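# Chapter 2: What a Price Tells You, and What It Doesn't

Most introductions to economics open with the claim that a price carries information. Be careful with that claim. In November the produce market at Lurnik sold peppers at two prices, and the yellow ones cost more. Many readers will decide at once that shoppers like yellow better.

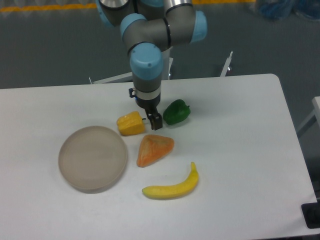
Maybe they do. But a yellow pepper usually stays on the plant longer than a green one, and time in the field costs money. The price alone can't separate taste from cost - it is one number with at least two causes behind it. Msimang's survey of 1272 shoppers is often cited on this point, though only 861 answered the question about color.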